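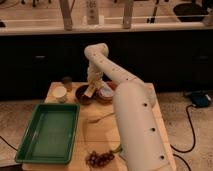

Ilaria Bassi
Bench technician, adhesives and finishes, Fellby workshop

Home | Notebook | Materials | Methods | Contact

December, 9:40 am

Hide glue, second batch from the Lelska granules. Soaked overnight at 1 part glue to 1.8 parts water by weight, then into the water bath. Bath set to 60 °C. Glue came up slower than the first batch and read 57 when I started spreading. Thin skin on top, lifted off with a stick and discarded.

Test pieces: beech on beech, lap joints, faces planed the same morning. Half were sized with diluted glue and left to dry before the main coat. The other half had one coat only. Clamped for 40 minutes, then left on the rack overnight.

Pull results from yesterday's set, same recipe:
Sized, best: 1,246 N
Unsized, worst: 454 N, failed in the glue line, very little fiber torn

The low one is probably starved. Eoin clamped that row and says he went a full turn past the mark. Leave it in the table but flag it. The remaining unsized pieces are close enough to the sized ones that I would not claim a difference yet.

Open time is still the problem. With the room at 17 the glue gels before the second face is down. Rocío suggests warming the parts on the radiator first. Tried on two scraps, easier to place, not pulled yet. Urea would also do it, but then the whole set has to be rerun and I would like to keep this recipe plain.

pH strip on the old pot: 6. Smell slightly off. Dumped it, scrubbed the pot, new label.

To do:
- cut more beech, same board if any is left
- check bath thermometer against Aoife's
- pull the warmed scraps
- ask Vasilis for the Adeyemi data sheet, page 2 is missing from our copy

3 comments | 11 shares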